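Chapter 7

Liquid Laundry Detergents: Formulation, Packaging and Dosing

7.1 Scope of the chapter

Chapter 6 dealt with powders, in which the main problems are flow, caking and the speed of dissolving. A liquid detergent removes those problems and brings in others. The ingredients share one phase for the whole life of the product. They can react with each other, separate, thicken or lose activity long before the user opens the cap. The formulator has to treat storage as a part of the process, on equal terms with mixing and filling.

The chapter covers heavy-duty liquids for household machines. Hand dishwashing liquids use some of the same surfactants and are treated in Chapter 9. Unit-dose films are treated in Chapter 8. Readers who have not worked through Section 2.4 on micelles should do so first, as the terms are used here without further definition.

7.2 What the liquid has to do

A wash liquor must wet the fabric, loosen the soil, hold the soil away from the fabric and carry it out with the drain water. Surfactants do most of this work. Builders tie up calcium and magnesium ions, which would otherwise combine with anionic surfactants and reduce the amount available for cleaning. Enzymes break large soil molecules into smaller ones that the surfactants can lift. Polymers keep loosened particles suspended. The remaining ingredients (solvents, preservative, dye, perfume, brightener) serve the product or the user more than the wash itself.

In a powder, the builder may be a solid such as zeolite. In a clear liquid it has to be soluble at the concentration used, and it must stay soluble in the presence of the surfactants. Sodium citrate is the usual choice. It is a weaker builder than those used in powders, and liquids make up part of the difference with nonionic surfactants, which are less sensitive to hard water.

7.3 Water, solvent and hydrotrope

Water is the largest single component of most conventional liquids. As the water content is lowered, the surfactants pass from a micellar solution into ordered phases, some of which are stiff gels. A product that gels in the bottle cannot be poured, and one that gels on contact with wash water leaves residue in the dispenser drawer. The second fault is harder to find in the laboratory, as the undiluted sample looks normal.

Two kinds of ingredient are used to move the phase boundary. Solvents such as propylene glycol lower the viscosity and improve freeze recovery. Hydrotropes such as sodium xylene sulfonate disturb the packing of the surfactant molecules and delay gel formation. Both add cost without adding much cleaning. Their levels are set by dilution tests over the full range from undiluted product to wash concentration.

7.4 Enzyme stability

Protease is itself a protein, and it will digest other enzymes in the bottle, and its own kind, if it is left free to act. Three measures are common. The first is to reduce free water. The second is to add a reversible inhibitor, which holds the protease inactive in the concentrate and releases it on dilution. The third is to keep the pH below the level at which the enzyme loses its structure. The third measure conflicts with cleaning, which generally improves with alkalinity, and most enzyme liquids settle at a mildly alkaline pH.

Case 7A. Fimora, a contract filler, received complaints of poor stain removal on a protease liquid that had passed its release tests. Padmavathi Nadar and Joni Vuorinen examined 223 retained bottles from the affected period. Surfactant content was within limits in all of them. Residual protease activity was low in 30, and all 30 had been filled from one mixing tank. The batch records showed that the inhibitor had been added after the enzyme, into a region of the tank with poor circulation. The order of addition was reversed and the stirrer lowered. Batches made the following December met the activity limit after storage.

Two points should be taken from the case. Release tests on fresh product do not measure stability. And a correct total composition does not prove that the ingredients met each other in the correct order.

7.5 The container
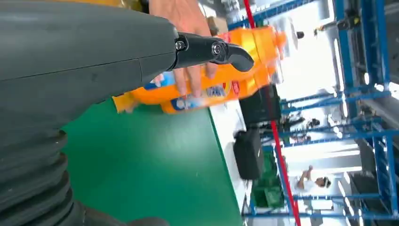 High-density polyethylene is the standard bottle material for household liquids. It resists surfactants and alkali, takes color well and can be blow molded with a handle. Its weak point is environmental stress cracking. Surfactant solutions speed the growth of cracks in polyethylene under load, and a bottle that holds water for years may fail with detergent inside it. Cracks usually start at the base, the pinch-off line or the root of the handle, where molding leaves stress in the wall.

Stress cracking is tested by filling bottles to nominal volume, closing them, loading them from above and storing them at raised temperature. In the procedure used for the exercises in this chapter, the bottles are inspected at fixed times up to 312 hours. The time at which half of the sample has failed is reported. A change of surfactant, resin grade or wall thickness requires a new test.

Loss of perfume through the wall is a second concern. The lighter components pass through polyethylene faster than the heavier ones, and the odor shifts as well as weakens. Samples for odor panels must be stored in the final package, as glass will give a misleading result.

7.6 Closures and dosing

The cap of a liquid detergent is both a seal and a measure. Hakala and Bhardwaj (see Further Reading) classify dosing caps by the position of the fill line, the drain-back path and the clearance between cap and spout. Drain-back matters because residual liquid on the thread dries to a film that holds the cap fast. A spout with a sloped floor and a slot at its low side returns most of this liquid to the bottle.

Overdosing is common where the fill line is hard to read or the cap holds much more than a normal dose. The effects are excess foam, longer rinsing and surfactant left in the fabric. Underdosing produces graying that builds up over many washes and is seldom traced to its cause. Section 7.9 gives a method for setting fill lines from water hardness and load size.

Further Reading

Kaisu Hakala and Akash Bhardwaj, Dosing Closures for Viscous Liquids
Sointu Valtonen, Phase Behavior of Mixed Surfactants, chapter 3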